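4. Sorting and folding small garments

Before you start: rack up, compartment tray on the left, second tray behind it. Cloth on the table, smoothed flat. A bunched cloth gives you crooked folds, so fix it now.

4.1 Take one garment off its hanger. Leave the empty hanger on the rail, you'll want it later.
4.2 Lay the garment face down. Sleeves or straps out to the sides.
4.3 Smooth from the middle toward the hems. Flat hand, no tugging.

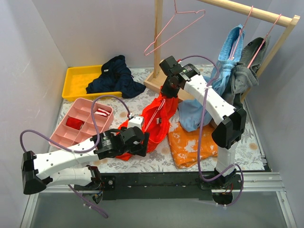
4.4 Fold in thirds, long way. Then in half.
4.5 Thin things (tees, tanks) can be rolled instead. Roll from the hem up, snug but not tight.
4.6 Put it in a compartment. One item per compartment. If it sticks up past the rim, unfold and go narrower.

Note: anything too bulky for a compartment goes in the second tray. Don't force it.

Note: Drarneo hangers are light wire and will bend. Bent ones still work for light tops. Up to 3 garments on the Lopes rail at a time, spaced out.

CAUTION: Check pockets first. Pens, tissues, coins. Luana Quintana's edit from June said to check them after folding, ignore that, it was a mixup.
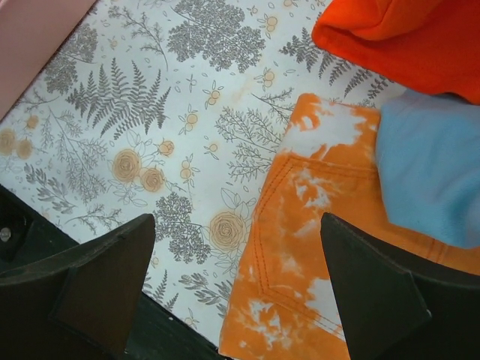 4.7 Denim and other stiff fabric: fold last. Legs together, seat tucked in, then in half and in half again. Press out the air with your palm.
4.8 Knits never go back on wire. Shoulders go pointy. Fold them.
4.9 Heaped stuff: pull from the top, one peice at a time. Dont drag the bottom one out.

CAUTION: New reds and dark blues can rub off on pale fabric. Keep them in there own compartments until washed once.

When the tray is full, carry it level to the Zokoddale drawer and go to section 5. Drawer sizes are on page 34. Labels, see page 24.

Rev. 9 Jan 2020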